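The small print on the Brivel packing arm

Thursday, September 5, 2024

I've now spent the better part of a summer with the Brivel bench kit, which is the one Fandon sells and Kirov will lease you by the month, and I've got to the point where I want to argue with people about it. Most of what's been written so far is about the arm itself. Is it quick enough, is it strong enough, does it make a horrible noise. Fine questions, all of them, and the arm comes out of them pretty well. My gripe is with the way the thing is sold, and with what we small food people let ourselves believe when we read the brochure at eleven at night.

Some background, so you know where I'm coming from. We make dried fruit and nut mixes, a bit of tea, and in winter far too much spiced toffee. It goes out in packets, the packets go in trays, the trays go in boxes, and it's the packets-to-trays part that does everybody's head in. So when Fandon started offering a kit that would sit on an ordinary worktop and do the dull middle bit, I was on the phone before lunch. Kirov's lease is £282 a month, or you can buy the lot outright for £2962 if you bring your own table. Neither of those is silly money for a business our size, but both are money I'd notice.

For that you get the arm, a two-finger gripper, a small camera that goes on at the wrist, a stand, a power brick and a 28-page setup booklet that I have now read more times than some novels. What you don't get is anything to do with the rest of the bench. And that's my whole argument, really, so I'll try to make it properly.

The brochure has the arm alone on a big clean surface with a neat row of cubes. Well, I don't sell cubes! Packing happens in company. There's a machine with a switch on it, there's a lead that goes somewhere, there's a basket, there's a tray, and every one of those has to live somewhere the arm can reach or somewhere it can't hit. When you watch the wrist camera's feed for an afternoon you start to see your own worktop quite differently, as a sort of car park with bad markings.

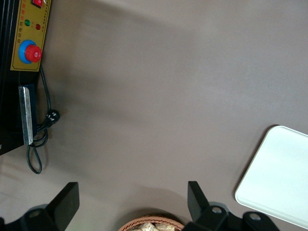 Wrist camera view over the bench, with the basket between the fingers and the tray off to the right.

Look at that lead. I've packed at benches for years and never once given a thought to where a flex was lying, because I've got eyes and elbows and I just go round it. An arm doesn't go round things unless somebody has told it to, and the booklet gives cables a single paragraph, tucked in after the bit about wiping down the fingers. One paragraph! If I were writing it, leads would be page one, with a clip in the bag and a sticker on the lid. Kaczmarczyk, who do a rival kit at a rather steeper price, put a little rail and a handful of cable clips in with theirs, and I think that tells you they've sent someone to stand in a real packing room.

The baskets are a similar story. We use round wicker ones because they're light, we like them, and customers see them when they come to the counter. The Brivel software would much prefer a square plastic tub. You can teach it a round rim, and I did, but it took most of a Sunday and a fair bit of muttering, and the help line's advice was to buy their tubs. I didn't want their tubs. I wanted the machine I was paying for to cope with the stuff I already own, and I don't think that's an outrageous thing to ask of a product that has "fits your bench" printed on its box.

Now for the other side, because I did say the arm does well. It is very good at picking up a packet it can see clearly. The fingers are long, flat blades, and I was suspicious of them (I'd assumed anything that shape would burst a bag of sultanas), but you can set the squeeze very low and they're kinder than I am at the end of a long day. Crinkly clear film was the thing I'd been warned about, and yes, under our old strip light it had a bad time with the shine. We moved the light and it got better. I ran a batch of 100 packets one wet morning in June, mostly to settle an argument at home, and by the end of it I had stopped hovering and gone to put the kettle on. For me that's the real test of any gadget. Will I leave the room?

I'm also fond of how plain the controls are. No app account, no monthly extra for the clever features, and the training bit is just you moving the arm by hand and pressing a button when you like where it's got to. My first go was awful and my fourth was decent. I've had bread machines that were harder to get on with.

But back to the grumble, and it's a bigger one than cables. Every seller in this corner of the market talks about the arm as if it were the job. They say things like "automates packing". It doesn't automate packing, it moves packets from one place to another, and the packing is still a person deciding what goes next to what, how the tray sits, which lead belongs to which machine and whether any of it is switched on. I spent far longer arranging the bench for the arm than I ever spent arranging it for myself. Some of that was good for us, I'll admit. We threw out a lot of clutter. Still, it was my labour, and it appears nowhere in the price.

Then there's the matter of stop buttons. The Brivel has its own, on the end of a cable, and it's a nice chunky one. Heating and sealing kit often has another. If you've got two machines near each other you can end up with two big red buttons, each of which stops one thing and does nothing at all about the other, and in a flap you will hit whichever is nearer. I'd like Fandon to say something about that in the booklet. They could sell a linking box, they could draw a diagram, they could just tell people to label the blasted things. We've done ours with a paint pen and I feel better for it.

Somebody will say I'm asking too much of a cheap kit, and that a proper packing line would come with an installer and a drawing and a man with a laser measure. True enough. A proper packing line would also cost more than our van. The whole point of this sort of product is that it's aimed at people who haven't got an installer, so the booklet IS the installer, and at the moment the booklet thinks we all work on an empty desk.

What would I change, then? I'd have them include a mat with the reach marked out on it, so you can see at a glance which bits of worktop belong to the arm. I'd have them throw in clips. I'd want the software to come with a few ordinary shapes already in it, round baskets and shallow trays with rounded corners, the stuff that's lying about in every small kitchen and stockroom in the country. And I'd want the photos in the brochure taken on somebody's actual bench, with a plug in them.

Would I tell you to get one? If your packets are all much the same size and you've got a worktop you can spare, lease it from Kirov for a few months and see. Don't buy outright until you've lived with it, and don't believe the bit about being up and running in an afternoon. Ours took a week and a half of evenings. If your products change every other day I'd leave it alone for now, as you'll spend your life re-teaching it, and if your bench is crowded, clear it before the box arrives and have a look at where your cables go while you're down there.

We've kept ours on for the autumn. The toffee starts next month and I haven't told the arm yet how sticky that gets.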